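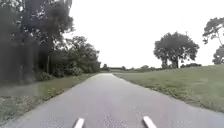
# Two cameras on an outdoor rover, can't decide which one to keep

**treadwear_kc** | posted Friday, March 13, 2020 | tags: camera, outdoor, path following, exposure

I have a four-wheel rover that follows paved park paths. No GPS on it. It finds the edge between asphalt and grass and steers to stay in the middle. The controller is a Kuvska board and that part works fine, so please don't tell me to replace it.

The problem is the camera. I have been switching between two of them for a couple of weeks:

- Wosik module, global shutter, fixed lens, fairly narrow view
- Unora module, rolling shutter, wide lens, better color

Both go on the same bracket up front, facing forward and tilted down a little. Same cable length, same software, same route. The route is a plain asphalt path with no painted lines, grass on both sides, and a lot of tall trees on the left for part of it.

What I see with the Wosik: the near part of the path is clean and the edge fit is steady. But under a white sky the trees go almost black and so does anything close to them. Where there is shade on the grass, the left edge sometimes jumps into the hedge. The right side is almost never a problem.

What I see with the Unora: color is better and the shade is less of an issue. It also sees a lot more ground to each side. But at full speed the picture wobbles, and the edge line wobbles with it. The rover then makes small corrections it doesn't need to make. It also picks up more of the rover's own front end, and the edge finder has locked onto that more than once.

I logged one run with each. The Wosik run was 3738 frames and the Unora run was 1526, because I stopped that one early when it kept hunting left and right. I know the runs aren't the same length. I haven't gone through them frame by frame.

I have auto exposure on for both. Gain is on auto too. White balance is fixed.

What I want to know:

1. Is the shutter type the thing to decide on, or is it the lens?
2. Is there any point running both at once?
3. Has anyone used the Eyvindsson camera mount with the rubber feet, and does it help with wobble?

Budget is not huge. I would like to end up with one camera and put the other one in a drawer.

---

**mowerdeck**

I would keep the Wosik and fix the exposure.

Your left edge problem sounds like metering. If the camera averages over the whole picture, a big white sky pulls the exposure down, and then trees and shaded grass all land in the same few dark values. The edge finder has nothing to work with there. You don't care about the sky. You don't care about the treetops either.

Look in the driver settings for a metering window or an exposure region. The names vary. Set it to cover the lower part of the picture only, starting a bit below the horizon. If the driver has no such setting, turn auto exposure off and do it yourself. Take the mean brightness of the lower part, compare it to a target, and nudge the exposure time up or down. It's a dozen lines of code. Change it slowly or you'll get flicker every time you go in and out of shade.

The sky will blow out completely. Let it.

Also put a ceiling on the exposure time. With auto everything, the camera will go to a long exposure in shade and you get motion blur, and a global shutter does nothing for motion blur. Let the gain come up first. Noise on asphalt is not a big deal if you blur a little before looking for edges, and asphalt is speckled anyway.

On the wide lens: more ground at the sides sounds useful, but you are spending pixels on it. Far down the path the asphalt is a small strip to begin with. With the wide lens it's smaller. If you steer off the near edges only, that may not matter to you. If you look ahead for bends, it will.

For the rover's own front end getting in the picture, make a mask. Take a picture with the rover parked, paint the parts of the rover black in any paint program, and throw away any edge that falls inside. Make the mask a bit bigger than the parts, because anything that close to the lens is out of focus and the soft border spreads. I'd do this on both cameras. White parts against gray pavement make a very strong edge, stronger than pavement against grass, and straight too, so a line fit loves them. The other fix is a can of flat black paint.

Running both: not for this. You would have to line up the timestamps and calibrate one to the other, and you would still have to pick which one to believe when they disagree.

To put it in order:

- mask first
- metering window
- cap the exposure time
- then repeat the same route, both cameras, same time of day, full length

I wouldn't decide anything from the logs you have. One run was stopped early, so they don't cover the same ground. It could be that the Unora never got to the shady part where the Wosik has trouble, or got to it at a different speed.

---

**pallet_jack_22**

Get lidar. Cameras outside are a pain.

> **treadwear_kc:** It's a plain path with grass next to it, just a gentle bank on the right. A lidar in my price range would see the trees and not the edge. Thanks though.

> **pallet_jack_22:** Fair, I was thinking of walls. Ours runs in a warehouse.

---

**slowloop**

I can answer the mount part. I have the Eyvindsson mount on a tracked machine. It takes out the fast buzz from the motors. It does nothing for slow rocking, and on rough ground it made mine a little worse, because the camera could now move on its own separately from the chassis. If your wobble is the jelly kind, where straight things bend, that's usually the fast vibration, and the mount should help. If the whole picture tips up and down, that's your suspension or your tires.

Easy way to find out which one you have: put the rover up on blocks so the wheels are off the ground, run the motors at full speed, and record something with straight vertical lines, like a door frame. If the lines still bend, it's motor vibration. If they look fine, the ground is doing it.

The feet come in two hardnesses and the hard ones were useless with a light camera. There wasn't enough weight on them to flex. I ended up gluing a steel washer to the back of the camera plate. Check that the screws don't bottom out in the feet either, since then you've bolted it solid and wasted your money.

One thing I don't agree with above. I would not rule out the Unora on pixels alone. You said color is better. Green against gray is a color difference more than a brightness difference, and on an overcast day the brightness of mown grass and asphalt can be pretty close. If your edge finder runs on a grayscale picture, you're throwing that away with either camera. Try it on saturation, or on green minus red, before you buy anything. The catch is that color gets poor in deep shade, so do the exposure change too.

You can do that on the frames you already have saved. Run both logs through again offline and see how many times the left edge jumps. First 1000 frames of each will tell you enough.

> **treadwear_kc:** It does run on grayscale. I never changed it from the first version. I did the mask last night on the Wosik and the parked test looks right. Will try the color thing on the saved logs next, then the blocks test.

> **mowerdeck:** Agree on color, I assumed you were already using it. Keep white balance fixed like you have it or the threshold will drift.

> **treadwear_kc:** Reran the Wosik log on green minus red with the mask on. The left edge still jumps by the tall trees but it comes back quicker, and on the open part it doesn't jump at all. Metering window isn't done yet, the driver wants it set before the stream starts and mine sets it after. Blocks test on the Unora: door frame bends, so it's the motors. Ordered the soft feet.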